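From: Jairo Londoño
To: Tundard visitors list
Subject: Re: Arrangements for the open day and the tabletop demonstration
Date: Sun 31 July

Dear list members,

Thank you to all who have written with questions following the first notice. As several of them concern the same points, I am replying to the whole list. The earlier message from our colleagues at Furtado is quoted here in part, with answers after each section.

> We would like to bring a group of up to 589 pupils and staff from
> the Furtado schools across the day. Can the demonstration room take
> them, and will each group see the arm in operation?

The demonstration room cannot take the full number at one time. Groups will be admitted by the east entrance and will remain for one session each. Every session includes a period in which the arm is in operation. Teachers should divide their pupils before arrival and send us the list of groups, with one responsible adult named for each. Please send these lists to the visits desk and not to the laboratory staff.

The subject of the demonstration is the handling of ordinary kitchen items on a tabletop. Visitors to the February session will remember that we worked then with plain wooden blocks. The change was made at the request of the schools, who felt that younger pupils would follow the work more easily if the items were familiar to them. Play food and real dishes are used side by side. 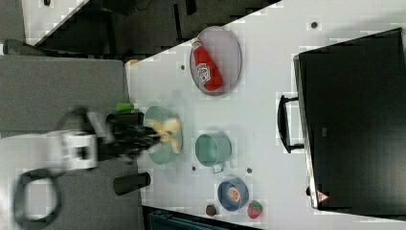 The operator will give a short spoken introduction before each session and will name each item before the arm approaches it. Questions may be put to the operator at the end of the session. We ask that they be held until then, as the operator must be able to hear the second member of staff, who stands at the stop button.

> Some of our parents have asked how close the children will be
> to the machine.

Visitors stand behind the yellow line at all times while the arm has power. The line was moved back after the February session and has been approved in its new position by the safety office. Pupils who cannot see well from the rear should be brought to the front row by their teacher before the session begins. No one may step over the line to recover a dropped item, including staff of the visiting school.

Bags and coats are to be left in Room 3231, which will be locked during sessions. Flash photography is not allowed. Photographs without flash are welcome, provided that the school has the usual consent forms for any pupil who may appear in them.

> Is the task the same in every session? Two of our teachers
> will be attending more than once.

The task is not the same in every session. The morning groups will see small items being moved between dishes. The afternoon groups will see a longer piece of work, for which a toaster oven and larger cookware are placed on the table. The oven is not connected to power at any session. Teachers attending more than once may wish to choose one morning and one afternoon place.

Members should understand that attempts do not always succeed. The operator will repeat an attempt where time allows and will explain to the group what went wrong. We consider this a proper part of the visit and ask teachers to prepare their pupils for it.

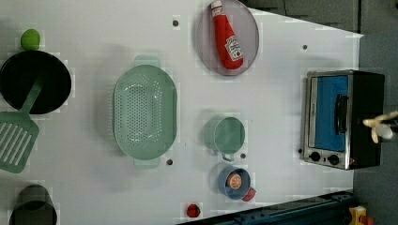

Tundard Institute | Department of Applied Robotics | Visits and Public Programs

> Finally, will there be written material we can use in class?

A printed guide, prepared with Drunora, will be handed to each teacher on arrival. It contains 7 classroom exercises, of which 2 require no equipment. The guide may be copied for use within the school. Requests to reprint it elsewhere should be sent to Drunora directly.

A second talk, on the Drusterar mobile base, had been listed in the first notice. That talk has been withdrawn from the program, and schools that had booked places for it have been offered places in the afternoon sessions. Any school that has not yet received such an offer should reply to me, off the list, giving its booking reference.

Parking for coaches is behind the main building. Drivers should not wait at the east entrance, which must be kept clear for emergency vehicles.

Yours sincerely,

Jairo Londoño
Visits and Public Programs
Department of Applied Robotics
Tundard Institute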